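Jillodbridge box swap takes 872 entries as packing week begins

4 min read

The Jillodbridge box swap has closed its list for this year with 872 households signed up, and most of them are now at the packing stage. Boxes have to be handed in at the Mansour Street hall by the end of the day on February 22, 2025.

The swap is simple. Each household fills one cardboard box with small things to wear or carry that are in good shape and no longer used at home. Scarves, pouches, belts, gloves, hats and small bags make up most of what gets sent. The box goes into the pool and a different one comes back. Senders do not know where their box is going, and the box they receive carries only a number.

Sign-up opened in November and was meant to run until the end of January. It was closed 10 days early when the hall ran short of shelf space. Households that missed the cutoff have been put on a waiting list, and 29 of them have since been given places after other entrants dropped out. No more places will be given this year.

The main change is in the rules on wrapping. Last year boxes could be wrapped on the outside, and the labels did not stick well to shiny paper. Several boxes had to be opened at the hall to find out whose they were. This year the outside has to be left plain. Paper is allowed on the inside, and it can fold over the rim as long as the lid still closes flat and one long side is clear for the label.

Zestum, the delivery firm that carries the boxes for the swap, has also set a size limit. A box must close without bulging, and the flaps must meet. Drivers will not take anything tied up with string or ribbon. Tape is fine. Boxes that are too full will be set aside at the hall, and the sender will get a call asking them to come in and take something out.

Anyone without a box can pick one up from Keltex, the fabric store on the corner of Mansour Street, during normal store hours. The boxes there are used ones that the store's own stock came in, so they vary in size and some have printing on the sides. That printing does not need to be covered. The store is also giving away offcuts of tissue paper while they last – ask at the counter, as they are not out on the floor.

Guidance sent to entrants this week goes through the order of packing. Stiff items such as pouches and small bags go in first, standing up if they are deep enough to need it. Scarves and other soft things go around them. The sheet asks people not to fold scarves into tight squares, which leaves lines in thin fabric, and suggests a loose knot or roll instead. Belts should be coiled along the wall of the box. Jewelry is not accepted, and neither is anything with a strong scent, including sachets.

The sheet also suggests packing on a bed or a large table, with everything laid out before any of it goes in. Entrants in past years have found out too late that they had packed one glove, or left the best thing on the chair. A bed gives more room than most kitchen tables and can be cleared again by night.

Items should be clean. They do not have to be new, and price tags should come off if they are. Pouches and purses should be checked inside for receipts, coins and keys. Last year's boxes produced 17 keys, and most of them are still in an envelope at the hall. Anyone who took part and is missing one can ask for it at the front desk.

Printed and novelty items are welcome again. There was some disagreement over this after the last swap, when a few people said they had received scarves with slogans or characters on them that they would not wear. The organizers looked at setting up a separate pool for plain items but decided against it. The entry form now has a box to tick for people who would prefer no prints. Few of this year's entrants have ticked it.

Sorting starts on the Monday after the deadline and should take most of that week. Zestum will then make the rounds over several evenings. People who live in apartments without a front desk have been asked to leave a phone number on the inside of the lid as well as on the form. Boxes that cannot be delivered after two tries will go back to the hall and be held there for a month.

There is no charge to take part, but entrants who want their box collected from home need to have booked a slot. Those slots are full. The hall will be open late on the two evenings before the deadline for people who work during the day, and the side entrance has a ramp and a cart for heavier loads.

Packing on a bed, with an open box: a deep pink pouch in the first picture, and a black scarf printed with the word "Dracula" in the second.

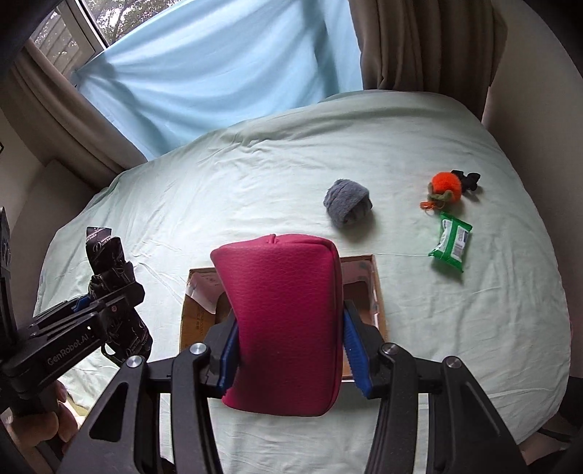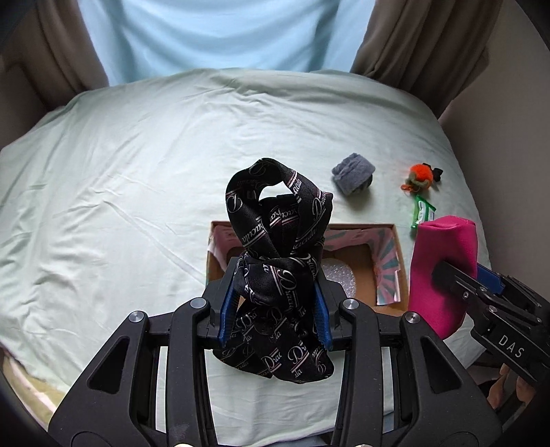
The no-prints option should have been there from the start, one reader wrote in response to the new form, adding that the loudest scarf in last year's box had ended up being worn more than anything else in it. The same reader asked whether a household can tick the option and still send prints to other people. It can. The tick applies only to the box a household receives, and entrants who want to change their answer can do so at the hall when they drop off their own.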